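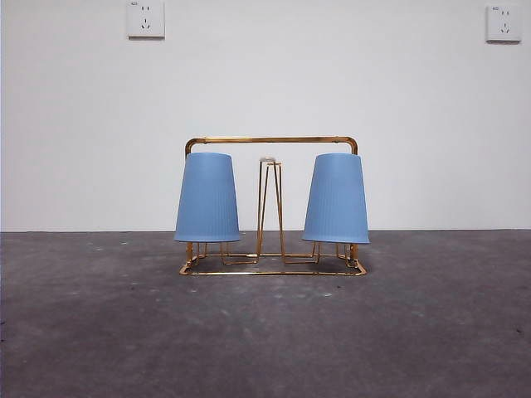 Cup rack with two blue cups

Ticket 572
Subject: Listing photos out of order and price not updating on rental and sale pages
Product: Elus Listings, website feed
Office: Skulthorpe Realty, Osotville
Priority: Normal
Status: Closed
Opened: May 20, 2018

Original request

We have two problems with the listing feed on our website and I am putting them in one ticket because they started the same morning. If you want them split, let me know.

First, the price on one of our sale listings is wrong on our own site. We reduced it in the MLS and the MLS shows the new price. The Elus dashboard also shows the new price. Our public page still shows the old one. A buyer's agent called to ask which was correct and the seller has seen it too.

Second, the photos on several listings are in the wrong order. The front of the house should be first. On some pages the first photo is now a bathroom or a detail shot, and on the search results page that is the one people see. We set the order in the dashboard and it looks right there.

We have not changed anything on the website. The last change was in March, when we added the new footer.

Please fix the price first.

Support reply 1

Thanks for the report. We will keep both in this ticket for now.

The price in the dashboard is correct, so the import from the MLS is working. The problem is between the dashboard and your public page. Please try the following and tell us what you see at each step.

Open the listing in a private browser window.
Open the same listing on a phone that is off the office wifi.
In the dashboard, go to Listings, open the property, and look at the line called Last published. Send us what it says.
Go to Settings, Feed, and send us the number in the box called Refresh interval.

Please do not press Rebuild All yet. It will republish every listing on the account and makes it harder for us to see which ones were stuck.

Customer reply

Private window: old price.
Phone: old price.
Last published: blank. It does not say anything. Other listings have a date there.
Refresh interval: 300.

I did not press Rebuild All. Someone else in the office may have pressed it before I opened the ticket. I asked and did not get a clear answer.

Support reply 2

A blank Last published line means the listing was taken off the publish queue and did not go back on. The public page is showing the last saved copy.

The refresh interval is in minutes. Your account was set up with 24. At 300 your site only checks for changes every five hours, so even the listings that are not stuck will look slow. Was this changed on purpose?

The log shows a rebuild was started from your account and stopped before it finished. Listings that were in the middle of being republished when it stopped are the ones with the blank line. There are 14 of them. We have attached the list to the ticket. Your reduced listing is on it.

We can release them from our side, but first we need to know that the required fields are filled in. A listing with a missing field will go back to blank as soon as it is released. Please check these on each of the 14:

Listing office name
Listing agent license number
Status
Property type
Source line for the MLS disclaimer

Customer reply

The interval was not changed on purpose. We think somebody read it as seconds. I have put it back to 24.

I went through the list. Eleven are complete. Three have nothing in the source line. All three are listings that belong to Sadeghi, the other office in our building. We show them under the data exchange agreement. We did not enter them by hand, they came in by the feed, so I don't know why the source line would be empty.

Can you release the eleven now? The reduced one is in that group.

Support reply 3

The eleven are released. Please check the reduced listing and confirm the price.

The other three have to wait. The MLS rules require the source line on any listing that comes from another office, and our system will not publish a page without it. That part is working as intended. We are looking at why the line was empty.

Customer reply

Price is correct now on the office computer, in a private window and on the phone. Thank you. I have told the seller.

Last published has a date on all eleven.

Photos are still in the wrong order, including on listings that were never on the stuck list. On the one I checked, the order in the dashboard is front, living room, kitchen, back yard. On the public page it is kitchen, back yard, front, living room.

Support reply 4

Photo order is a separate cause. Questions:

Are the photos uploaded in the dashboard, or do they come in from the MLS?
If they are uploaded, what are the files called?
Does the wrong order show on the listing page, the search results page, or both?

Customer reply

Uploaded in the dashboard. For our own listings we upload larger versions than the MLS keeps.

File names are whatever the camera or the photographer gave them. Some are the street name and a number. Some are just numbers.

Wrong on both pages.

I looked at four more. Two are right and two are wrong. The two that are right have had no photos added after the first upload. The two that are wrong had photos replaced later.

Support reply 5

That helps. When a photo is replaced, the dashboard keeps the old position number for display but the feed sends the photo with no position. The public page then sorts by file name for that listing. We were able to repeat this on a test account.

A correction is being prepared. Until it is in place you can get the right order this way:

1. Open the listing and go to Photos.
2. Drag any photo to a different position and press Save.
3. Drag it back and press Save again.
4. Press Publish This Listing.
5. Wait for Last published to change before you look at the public page.

Both saves are needed. With one save the position numbers are written only for the photo you moved.

Do not delete the photos and upload them again. That will work for the order, but it breaks the links in any email flyers you have already sent.

Customer reply

Did the steps on two listings. First one worked. The second still shows the kitchen first.

Support reply 6

On the second listing the log shows one save, then a publish. The second save came in after the publish. Please press Publish This Listing once more.

Customer reply

That fixed it. I will do the rest this afternoon. It would be good if the Publish button was grayed out while it is saving.

Support reply 7

We have passed that on as a request.

Update on the three listings with no source line. The source line is filled in from the office name. Sadeghi changed the way its name is written in the MLS and the new version did not match the one saved on your account, so the line was left empty. To correct it, go to Settings, Data Exchange, Offices, and open the entry. Type the name exactly as it appears in the MLS, including any comma or period, and press Save. Then open each of the three listings and press Refresh From Source.

You will need administrator access for the Offices page. If the page does not appear in your menu, that is the reason.

Customer reply

The page does not appear in my menu. Our broker has the administrator login. I have passed the steps on.

Customer reply

Broker made the change. The three listings have the source line and are published. The disclaimer at the bottom of each page shows the other office correctly.

One thing we noticed. The disclaimer on our rental pages still says the information relates to real estate for sale. Should that be different?

Support reply 8

The text of the disclaimer comes from the MLS and we display it as received. Some boards supply a separate one for rentals. If yours does, send us the approved wording and we can add it to the rental template. We can't write or edit it ourselves. Please open a new ticket for this when you have the wording.

Customer reply

Will do.

Rest of the photos are done. I checked the search results page and the front of the house comes first on all our sale listings. One rental had a second copy of the same photo, which was our mistake, and I removed it.

You can close this.

Closing notes

Problem 1: Price not updating on public page.
Cause: Rebuild stopped before it finished. 14 listings left off the publish queue. Refresh interval also set too high.
Fix: Eleven listings released by support. Interval returned to 24 minutes. Three listings published after the source line was filled in.

Problem 2: Photos in wrong order.
Cause: Replaced photos sent in the feed without a position number.
Fix: Manual reorder and publish by customer. Permanent correction is scheduled for the next release and does not need any action by the office.

Problem 3: Source line empty on exchange listings.
Cause: Office name did not match after a change in the MLS.
Fix: Name corrected by account administrator.

Advice given to customer: limit Rebuild All to the administrator login. The setting is under Users, Permissions, Bulk Actions. Rebuilds can take up to two hours on an account this size and the browser tab has to stay open the whole time.

Related: request to disable Publish during save (open). Rental disclaimer wording (waiting for customer to open new ticket).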